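Notebook, sink wiping task, bench room 2
July 1, 2022
Entry by Aba Quaye. Teleop: Amirhossein Soltani until the break, me after.

Goal for this block: finish the first set of sink demos for Pinto and settle the start conditions so that Marnalton can repeat them without calling us. Task text as entered in Uvance: "pick up the blue cloth, wipe the marks out of the basin, put the cloth back on the left rim." Left arm only. Right arm parked.

Setup unchanged from the last entry except for the leader arm spring, which was swapped for the softer one. Amirhossein prefers it. I find the wrist drifts when I relax my grip, and I had to re-zero twice. Leave it on for now and compare at the end of the set.

Soil mix: same dark mix as before, thinned a little more. Applied with the dropper around the drain, never on the rim. The thicker mix took too many strokes, and the demos got long enough that the operator started changing strategy halfway through. We don't want two strategies in one episode if we can avoid it.

Start conditions, as agreed:
Faucet lever closed. Stopper down.
Blue cloth on the left rim, bunched, lower part allowed to hang into the basin.
Purple cloth behind it as a distractor. Not to be picked up.
Marks within reach of the left arm without moving the base.

The grasp is still the hardest part. With the blue cloth bunched on the rim, the low approach from the front left works better than coming straight down. Straight down, the fingers close on a single fold and the cloth swings, then lands flat in the basin with the gripper on top of it. From the low side we get more fabric between the fingers and the cloth keeps some bulk under it for wiping.

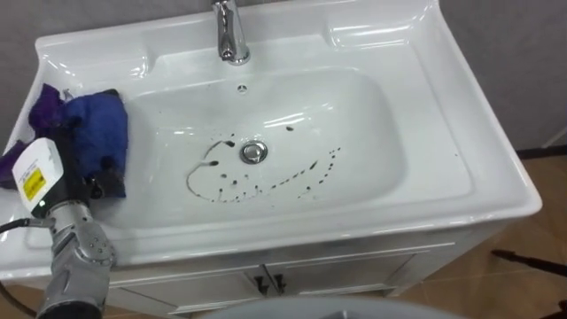 Why record the grasp and the wipe as one episode when they could be trained separately?
The way the cloth sits in the fingers decides how the wipe has to be done. If the two parts are cut apart, the wiping policy starts from grasps that were tidied up by hand, and it does badly with the ones the grasp policy really produces. One continuous episode keeps the two matched. We still put a marker at the lift so the halves can be separated later.

Episode 513 dropped. I pulled the purple cloth along with the blue one and shook it off, which is a bad habit to teach. Where the two overlap, the fingers need to stay on the basin side of the overlap. Amirhossein suggests pausing just before closing. I tried it. It helps me, but it adds a dead stretch that the trimming script from Vukimik then cuts out along with the first part of the close. Need to raise the motion threshold or mark those frames by hand.

Wiping: short strokes toward the drain, lifting between strokes. Long circular strokes look better on video but spread the mix up the basin wall. The chrome stopper is a nuisance. The cloth catches on its ring if the gripper is pitched too far forward, and the force reading spikes. Limit set to 15 N on the follower, with a soft buzz on the leader when it is close. The buzz is too weak to notice with gloves on.

Glare: the glaze throws bright streaks along the rim and across the basin floor, and they move with the head. Amirhossein wants to turn off the overhead strip. I would keep it for half the set and dim it for the other half, so the policy sees both. Not decided.

Resets take longer than the demos. Rinse, dry, apply marks, bunch the cloth, place the purple one, step back. Please bunch the cloth differently each time. I looked back through yesterday's set and my own resets were nearly identical, with the same fold facing the same way. Those are usable but narrow.

Counter at close: 655. Of the last batch, 4 flagged for review, mostly late releases where the cloth stuck to the fingertip pads when damp. Opening wider before backing off fixes most of it — the operator has to do this deliberately, the default release is too small.

To do
Threshold on the trimming script.
Stronger buzz on the leader.
Decide on the lights before the next set.
Swap cloth positions for some episodes, with purple in front and blue behind, task text unchanged.
Send the start conditions to Marnalton once Amirhossein has read them.

Added later by A. Soltani: read them, fine with me. Add the height of the base to the list, we keep forgetting it. Softer spring stays on my vote.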